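About Us

Sun 13 April
By Barış Keskin

Hi, I'm Barış, and I run Silby, the vegetable shop (and, three mornings a week, the vegetable school) at the bottom of the hill in Uvetti. If you found us by following the smell of peppers roasting by the back door, welcome. If you found us because your aunt told you to take one of our classes, also welcome, and please say hello to her!

I grew up in the business, sort of. My grandparents had a stall under the name Sezer, which was my grandmother's family name, and I spent most Saturdays of my childhood sitting on an upturned box being told to stop squeezing the tomatoes. Then I went off and sold insurance for a while, which I was bad at. I came back one February, the worst month of the year to open a vegetable shop, and signed the lease anyway. Our first delivery was cabbage, onions and more cabbage. We ate a lot of soup.

Silby got its start with 30 regulars and one long table. The table is still here. We do the sorting on it in the morning and the classes later on, and there's a burn mark at one end from a pan I would rather not discuss.
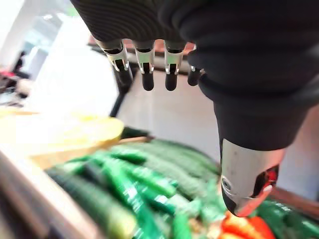

Sorting is my favorite job in the whole place, and I'll talk about it for as long as you let me. Everything goes out on the table first, all mixed up, and then we pull it apart by kind and by how soon it wants to be eaten. Soft things go to one side for that day's lunch. Anything with a bruise goes in the soup basket. A good red pepper, like the one there among the vegetables, gets checked at the stem end and along the shoulders, and if it feels heavy and tight it goes straight out to the front. Peppers are honest vegetables that way. Eggplants will lie to you all day long.

People ask why we don't just tip everything into the bins as it comes off the truck. Well, we tried! For one week, when I was short of help and feeling clever, and by Thursday I was picking mush out of the cucumbers with a spoon. So now we sort.

The same goes for the crates. I used to have black plastic ones, which stacked nicely and made everything look like a parts warehouse. We switched to light wood when we moved the display to the front of the shop, and I had a whole argument with my brother about the order things should go in. He wanted it alphabetical (he's an accountant). I wanted colors next to each other that wake you up a bit when you walk in out of the rain.

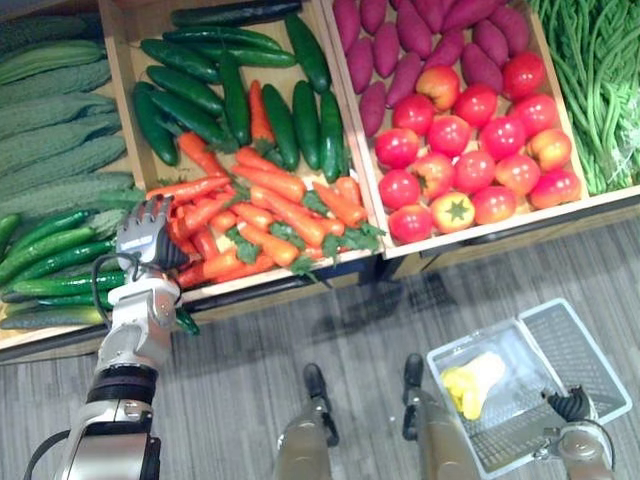

I won that one, mostly. Carrots with the greens still on them go right by the dark cucumbers, and the tomatoes share with the purple sweet potatoes, which I think look wonderful together. Do the carrots wander? They do. There's one standing up in the middle of the cucumbers and I've decided to leave it be. The bitter melons were my brother's suggestion, to be fair to him. I'd never cooked one before. Slice them thin, salt them, leave them half an hour, rinse, and fry them with egg. Some people will hate it, and some people will be back on Monday for more.

The school side is called Clultance, and yes, I know, everybody asks. It was my daughter's made-up word for the noise of pans when she was little, and it stuck. Classes are small. You sort, you wash, you chop, you cook, and then we all sit down and eat it. You don't need to know anything before you come. You do need closed shoes and a box for leftovers. Kids are fine if they bring a grown-up, and a first class costs 100, lunch included.

We also send out vegetable boxes to anyone in the valley. Tell us what you can't stand and we'll leave it out, though I may slip in a single beet and hope for the best.

Come by any morning. The door sticks, so push hard, or call the shop and ask for extension 3047 and I'll come and let you in.

Recent from the shop
Bitter melon for beginners
What goes in the soup basket
Keeping carrots crisp with the tops on
Spring class times at Clultance
How to order a vegetable box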